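Home Units Handouts Lab bookings Contact

Week 2 handout, Torance lab: safe handling of soft goods

- Guarding on before power on. Always.
- Two people at the cell for first runs, one on the e-stop
- Slow mode while teaching. No hands between the jaws, even stopped
- Grip force: start low, go up in small steps, write each one down
- Check garmets for pins, wire, staples beforehand

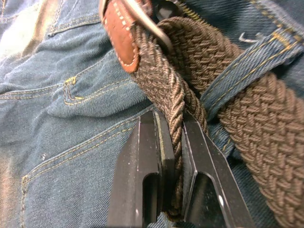
- Belts and straps: grip one strand, lift slowly, stop if the cloth comes with it
- Log every drop on the Lollden sheet, colour code as per wk 1. Marks off for blank colums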